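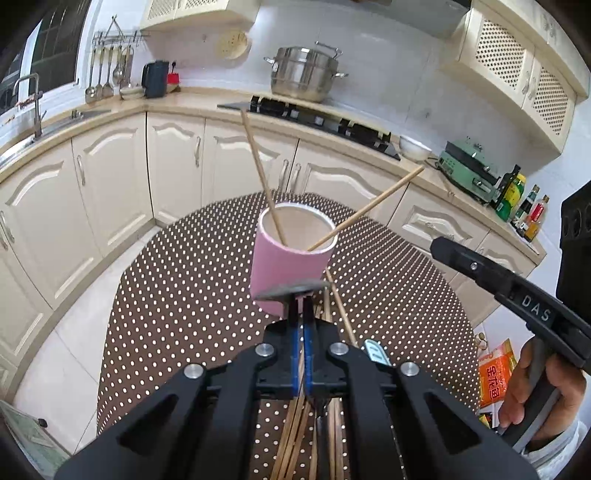
Chopsticks, the pink cup and the polka dot tablecloth, between the two grippers.

I promised in my last post to write about time alignment, and then I did not write anything for 6 weeks. Sorry to Valentin, who asked me twice.

My part of the work is the software which takes the recordings from the hand-held grippers and turns them into something a policy can learn from. The task in this kitchen is simple to say: utensils go from the table into the cup. For the code it is less simple. A chopstick is thin, it is nearly the same colour as the next chopstick, and when several lie side by side our segmentation likes to join them into one wide piece of wood. I spent most of March on this.

The first thing I changed was the order of the steps. Before, we found the objects first and the gripper pose second, and the two results were matched at the end by their time stamps. The left and the right device each have their own clock. I measured the difference on one long recording and found 30 milliseconds. For a big object I would not care. For the moment when the fingers close on something narrow, it means that the recorded opening of the jaws belongs to another image than the one you are looking at.

Now the alignment runs before everything. I take the opening width from both devices, I look for the sharp changes, and I shift one signal until it fits with the images. Nigel Gosling suggested to do it per recording and not once per device, and he was right, the shift is not constant. If the fit is poor the tool now stops and writes a warning. In the old version it continued quietly with a shift of zero, and I am a little ashamed how long this was in the main branch.

The second change is in the labels. We used to have one label, "grasp". I have split it in 2: the fingers touch, and the fingers hold. With flat metal things this matters a lot, because seen from the side a spoon head is only a thin grey line between the jaws, and the vision model loses it. The width of the jaws still tells us that something is there. So I let the width decide when the image is not sure. Nabil Abou Jaoude does not like this rule, he says it will break with soft objects. He may be right, but we have no soft objects in this set.

What still does not work well is the background. The dots on the tablecloth give many nice corners to the tracker, too many, and they all look the same. When the camera comes close to the table, the pose sometimes jumps by exactly one dot. I have tried to give more weight to the far points, like the cabinet doors and the handles, and the jumps are fewer, but I have still 7 recordings which I cannot repair.

The alignment tool is in the Gillura repository, in the folder "sync". Please read the notes before you run it on old data, as it overwrites the time stamps. I will change this next.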